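Opinion > Columns > House and Street

In praise of the box that stays too long

19 Sep 2026
By the House and Street columnist

Print this page | E-mail this page

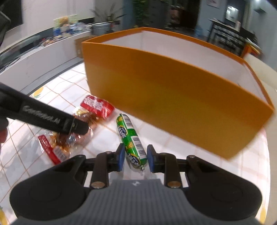

An orange cardboard box, white on the inside, on a tiled floor.

I would like to say a few kind words for cardboard, and I may get carried away, so be warned.

We moved to Pivach two years ago, and the boxes are still with me. I don't mean that we never unpacked (we did, mostly, except for the one marked "cords," which I believe every household is required by law to keep sealed). I mean that I kept the empties. I flattened the good ones and slid them behind the hall closet, and every few weeks one comes out again to do a job. Wrapping paper stood upright in one all last winter. Another held tomatoes while they finished ripening. One carried 232 paperbacks to the library sale at Rakness over several trips, and I know the number because the sale gives you a slip, and I was so proud of the slip that I put it on the fridge!

My argument is that a plain box is the best piece of furniture most of us will ever own, and that we throw it out much too fast.

Consider what you get. It has walls and a floor. It weighs next to nothing, and it folds flat when you're sick of looking at it. You can write on it with a marker, which you can't do to a dresser without hearing about it for years. If it gets ruined you have lost nothing, and so you are brave with it. You'll put muddy boots in a box. You'll let a child paint it. I have a very nice storage bench that I bought from Liang, the home store out by the highway, and I'm fond of it, but I have never once used it with a free heart. I wipe it down. I worry about rings from glasses.

And there is the sheer variety! Long low ones for under the bed, tall ones for gift wrap and umbrellas, squat double-walled ones that used to hold bottles and will now hold up anything on earth. Colored ones are a treat. Most boxes are the brown of a paper bag, and then one day something turns up in a loud color, all smooth sides, and the whole room perks up. I don't see why the brown ones should get to be in charge.

Now, the people who write about tidy homes are against me. They have been against me for as long as I've been reading them, which is a long time, because I read them the way other people read cookbooks in bed. Their advice is always to decant. Take the thing out of its box and put it in a clear bin with a printed label, and then buy fifteen more clear bins, and a rack for the bins. I tried it one October. I spent a whole weekend at it, and I'll admit the shelves looked wonderful, like the back room of a small museum. By spring the lids had wandered off from their bins. One had cracked right across. I had paid good money to swap a container that couldn't disappoint me for a container that could.

There's also the matter of what the bins ask of you. A labeled bin wants its contents to stay what the label says. A box doesn't mind. It can be picnic things in June and scarves by the first frost, and you just cross out the old word and write the new one next to it. I have a box from before the move that has been CHINA, then TAXES, then DOG, then HALLOWEEN / SOME DOG. I find it moving to look at, I really do. It's the closest thing to a diary I've ever kept up.

I grant the other side a few points. Cardboard hates a damp basement, and so do I. Bugs like the glue, or so my neighbors tell me. Stack boxes too high in a hallway and you have a fire problem, and I would never tell anyone to do it. And there is a point, different in every house, where a helpful supply of boxes turns into a wall. My own limit is whatever fits flat behind that closet door. When the door won't shut, a few go to the curb, and I choose them with care — the soft ones first, then the ones with more tape than box.

But recycling is the second-best thing you can do with a sound box. The best is to use it again, and then hand it to somebody who is moving. Our street has gotten good at this. On Ullara Avenue, two blocks over, people lean flattened boxes against the low wall by the bus stop, and they are gone by supper. There's no sign and no list. I've put out boxes there that I am almost certain had come from there in the first place, with my own handwriting under somebody else's. Kitchen, it said, and then in a much neater hand, Kitchen again.

I wish the town would do more of it on purpose. Pivach spent money this year on 1000 new curbside carts with wheels and a nice tight lid, and I like mine, it rolls beautifully. For a tiny slice of that sum we could have a dry, roofed rack outside the recycling center where good boxes could wait for their next job. Sorting by size would be plenty. Renters move most often and have the least to spend on packing, and a new large box costs more than it has any right to. A rack would get used from the first morning.

If you have a closet that can spare the room, keep a few back this fall. Keep a long one, whatever else you do. You'll want it for the wrapping paper, and the clear bin that's meant for wrapping paper is two inches too short for every roll I own.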